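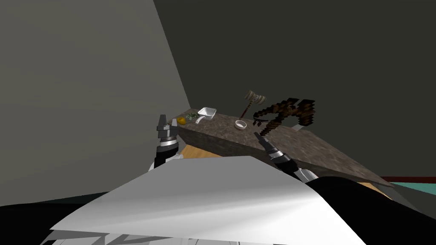

# Granite counter in a rental: seal it again or leave it?

**myrtle_y** (Myrtle Yazzie), first post

Hello all. I moved in October into an apartment with a granite counter, brown and gray, very mottled. The landlord gave me a half bottle of Brividico sealer and told me to put it on every year. My neighbor has the same counter and says she never sealed it in 10 years.

I did the water test last night. I put a spoon of water near the sink and another one far from the sink. Near the sink the stone became dark after 5 minutes. Far from the sink, nothing happened after 19 minutes, then I went to bed.

So do I seal everything or only the part near the sink? English is my third language, so please use simple product words :)

**lorcan.b**

Seal all of it. If you do only one part you will see a line when the light comes from the side. I did this in my last kitchen and I looked at that line for two years.

Clean first with dish soap and water, let it dry overnight, then wipe on a thin coat. Take off the extra with a dry cloth before it gets sticky.

**stonecold_tadhg**

I don't agree with Lorcan. I install counters for my work. If the far part does not drink water, it will not drink sealer either. The sealer stays on top and you get a cloudy film, and then you come back here to ask how to remove the cloudy film. We have a thread about that every month.

Seal near the sink, let the edge of the coat fade out with an almost dry cloth. No line.

## Replies after the edit 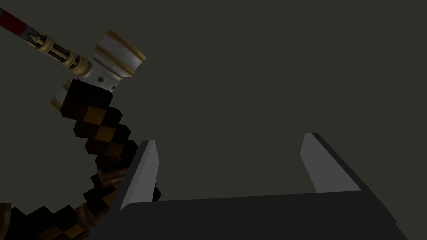 ### myrtle_y wrote again

Thank you both, but now I have two opposite answers. I read the label of the Brividico bottle again. It says "for porous natural stone" and the rest is rubbed off. The bottle was open before, I don't know how long.

Also I have a question about lemon. I cut lemons on the counter the first week, before I bought a board. There is a dull spot the size of a coin. Is it from the lemon?

**daithi_n**

Old sealer I would throw away. It goes thick and it doesn't go into the stone any more. A new small bottle is cheaper than your time.

About lemon: real granite should not get dull from it. Marble will, and some stones that are sold as granite will too. Ask the landlord where the slab came from. Mine was sold to me as granite by a shop called Mendes and it was something else, a softer stone. They wanted 900 to replace it and I said no.

> Real granite should not get dull from it.

**stonecold_tadhg**

Correct, mostly. But a dull spot can also be soap. Before you blame the lemon, wash the spot with warm water only, dry it, and look at it from low, with your eyes near the level of the counter.
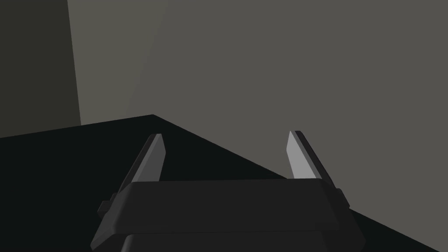

*Dark table, plain walls*

**lorcan.b**

Tadhg, I respect that you do this for work, but I had the line. I did fade it out, with a dry cloth, as you say. It was a light stone, maybe that is the difference.

**stonecold_tadhg**

On a light stone yes, it can happen. Hers is brown and gray with a lot of pattern. She could write her name there with sealer and not find it again. How long did you wait before you wiped?

**lorcan.b**

Half an hour, maybe more. The phone rang.

**stonecold_tadhg**

Well, there is your line.
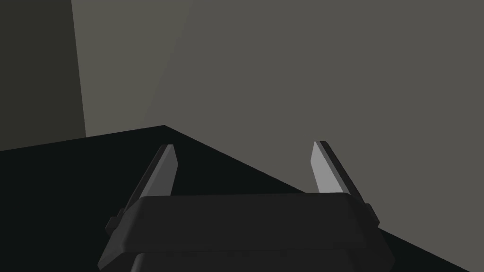

*Posted by **Aoife Nic Giolla**, moderator, 9:40 pm*

I moved this thread from "Floors" to "Kitchens" and took out two posts that were only advertising for Nitel polish. Please read the rules before you post links.

My own opinion, as a person with an old granite counter: I test twice a year and I seal only where the water goes in. I also keep the oil bottle on a small plate, because an oil ring is much harder to take out than a water mark. Myrtle, did you wash the dull spot?

**myrtle_y**

Yes, this morning. It is smaller but it is still there. I asked the landlord about the slab and he wrote only "it is stone".

I will buy a new bottle and do the sink part, wiping early. The dull spot I will leave for now and put the fruit bowl on it.

**daithi_n**

Try the new bottle first in the corner behind the faucet. And open a window, the smell stays until the next day.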